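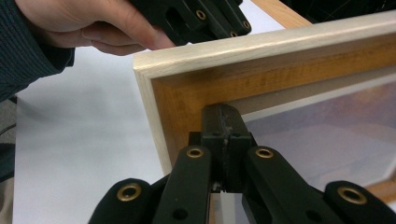
Visit to the Hemico wiring harness plant

Hemico makes plug-in harnesses and adapter leads for car stereos, backup cameras and trailer lights. The plant holds an open day once a year, in December, and this time I got a place on the morning tour. We were let in at 8:30 a.m. through the side door by the loading dock, signed the visitor sheet and were given safety glasses and a heel strap. There were 18 of us, mostly people from small installation shops and a few who only work on their own cars.

Glenys Meredith led the tour. She runs the test department and used to work on the crimping line, so she could answer most of what we asked without calling anyone over.

Wire store and cutting

The tour starts in the wire store. Reels are kept by gauge first and color second. Most of what goes into the radio harnesses is 18 gauge, with heavier wire for power and ground on the amplifier leads. Meredith said the colors follow the aftermarket radio convention on the one side and are matched to the car maker's plug by function, so you should not expect the factory colors to line up with the colors on the adapter. That is the question their phone line gets most.

Cutting and stripping are done on one machine. It pulls the wire off the reel, cuts it to length, strips both ends and drops it into a tray. An operator checks the first pieces of each batch against a steel rule and a strip gauge, then lets it run. It is loud enough that we had to wait until we were through the next door to ask anything.

Crimping

The crimping room was the part I had come for. Each press has a die set for one terminal family, and the die is changed when the job changes. After a change the operator makes several sample crimps, measures the height with a micrometer and pulls them on a tester until they let go. The results go on a card that stays with the batch. If the reading is off, the press gets adjusted and the samples are made again.

We were allowed to look at sectioned crimps under a microscope. In a good one the strands are packed tight with no gaps between them. In the bad one on the next slide you could see open space, and that is the kind of joint that works in the driveway and quits a year later. I have made a few of those with hand pliers.

Assembly

Terminals are pushed into the housings by hand. The work is done at boards with the wire paths printed on them, one board per part number. The job on the boards that morning was the Lloyd, a harness for older pickups that keeps the steering wheel buttons working after the radio is changed. The catalog has 1,422 part numbers in it, though Meredith said most of them are built in small runs to order.

Every terminal gets a push and then a tug. The tug is what tells you the lock tab has caught. Tape and sleeving go on after that, and then the label. 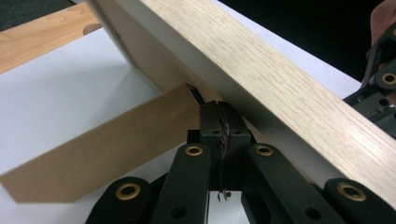
Page last updated: December

Testing

Each finished harness is plugged into a test fixture that checks for opens, shorts and crossed wires. A pass prints the label with the test number on it. A fail locks the fixture until a supervisor clears it, and the harness goes in a red bin to be opened up and checked by hand. They do not rework the ones with a damaged housing.

For the camera and reverse-signal leads there is a second check with a real load on the circuit. I asked why and was told that a lead with a couple of good strands left will pass a continuity test and still drop too much voltage with current going through it.

Talk and questions

At 11 a.m. we went up to the training room, where Necati Dursun from product design gave a talk on the Nutex line. These are the adapters with a small module in the lead that reads the car's data network and gives the radio its ignition, illumination and parking brake signals. He went through the usual mistakes:

- Connecting the ground to painted metal.
- Leaving the amplifier turn-on wire loose and uncovered when it is not used.
- Tying the illumination wire to a dash light on a dimmer circuit that switches the ground side.
- Plugging in the module with the ignition on.

Someone asked about the Stollen, the older universal harness. It is being kept in the catalog for now, but there will be no new versions. Dursun would not give a date for the end of it.

Practical notes

Parking is in the rear lot. Wear closed shoes. Cameras are fine in the training room but not on the production floor. The counter by the exit sells discontinued leads at $5 each, cash only, and I came away with two antenna adapters and a speaker harness for a car I no longer own.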